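Flinine Grip Comparison Kit
Set-up guide, section 4: Comparing two grippers in the simulated room

In this section you will load the practice room, mount the first gripper, run the reference task, and then repeat the same task with the second gripper. Please read sections 2 and 3 before you begin. The arm model and the controller must be already installed, and the licence must be active.

The room is viewed through two cameras. One is the hand camera, which travels with the gripper, and the other is the table camera.
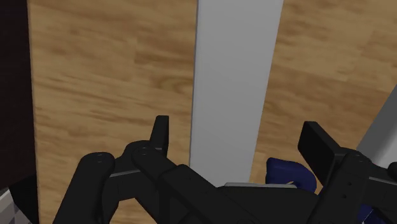
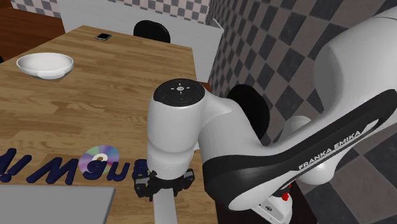

4.1 Before you start

Close all other programs which use the graphics card. The physics of soft and thin objects is calculated together with the picture, and when the card is busy the contact forces become not reliable.

Check that you have the following:
- the controller Oltska, version 4.17 or newer
- the object set Carrasco, copied into the folder "objects"
- at least one gripper file in the folder "tools"
- a text editor for the result sheet

Note: If you installed the kit before September, the folder "tools" had the name "hands". Please rename it. The controller does not look in the old folder and it does not give a warning.

4.2 Mounting the first gripper

1. Start the controller and wait until the status line says READY.
2. Open the menu Tools and choose Mount.
3. Select the gripper file. The name of the gripper is shown in the status line.
4. Press Attach. The arm goes to its mounting position and stays there.
5. Open the menu Payload and enter the mass of the gripper. You find it in the first line of the gripper file.
6. Press Zero. Do not move the arm while the zero is being measured.

Caution: If the mass is wrong, the arm will sink slowly or rise slowly when you release it. In the simulation this damages nothing, but all your force values will be false. If you see the arm drifting, stop and repeat steps 5 and 6.

4.3 Setting the cameras

7. Open the window Views and switch on both cameras.
8. Open the fingers fully. In the hand camera you should see both fingertips. If one of them is missing, change the value "tilt" in small steps until it comes into view.
9. Move the arm above the table by means of the arrow keys. In the table camera you should see the gripper and the objects which you want to pick.
10. Save the two views under one name, for example "compare_a". You will need the same views for the second gripper.

Note: Do not change the camera positions between the two grippers. A gripper with longer fingers will look larger in the hand camera, and this is correct. The temptation is to move the camera back, but then the two recordings cannot be laid side by side any more.

4.4 Running the reference task

The reference task has 100 attempts. In every attempt the arm goes down to one object, closes the fingers, lifts, waits two seconds and puts the object back. The order of the objects is taken from a start number, so that both grippers receive the same order.

11. Open the menu Task and choose Reference.
12. Enter the start number 2699. You may use another number, but write it down.
13. Set the closing speed to "medium" and the force limit to "low".
14. Press Run. The counter at the bottom right begins from zero.
15. When the counter has reached the end, press Save. Do not close the window before the word SAVED is shown.

On our test computer in the Osgate office one complete run takes 519 seconds. On a slower computer it can take much longer. The length of the run has no influence on the result, as the simulated time is always the same.

Caution: Do not press Pause while the fingers are closed on an object. The contact is calculated again after the pause, and a thin object can jump out of the fingers. If you must pause, wait until the arm is in the upper position. If it happened by mistake, delete the run and begin again from step 11.

4.5 Changing to the second gripper

16. Open the menu Tools and choose Release. Wait for the mounting position.
17. Repeat steps 2 to 6 with the second gripper file. Many users forget the payload here, so please look at it twice.
18. Load the views which you saved in step 10.
19. Press Reset room. All objects return to their first places.
20. Repeat steps 11 to 15 with the same start number, speed and force limit.

Note: Some grippers have a smaller opening than others. If an object is wider than the opening, the controller writes "too wide" and goes to the next object. This attempt is counted, but it is not counted as a drop. Keep this line in the result sheet, for it is often the most useful difference between two grippers.

4.6 Reading the results

Open the two result files next to each other. Each attempt has one line with the object, the highest finger force, the slip in millimetres and the final state. The final state can be HELD, DROPPED, MISSED or TOO WIDE.

First compare the states. After that compare the slip, but only in lines where both grippers have HELD. A slip value in a dropped attempt says only where the object was when the fingers lost it.

MISSED means that the fingers closed without touching the object. If you find many such lines in only one of the two files, the tool centre point of this gripper is probably wrong. See section 6.2 for the correction. Do not judge the gripper before you have corrected it.

4.7 Error messages in this section

E417: The gripper file was found but it contains no mass. Add the mass in the first line, in kilograms with a point, and mount again.

"View name in use": You already have a saved view with this name. Choose another name or delete the old one.

"Room not reset": An object lies outside of the allowed area. Press Reset room again. If the message comes back, restart the controller.

Continue with section 5 if you want to change the finger pads on the same gripper.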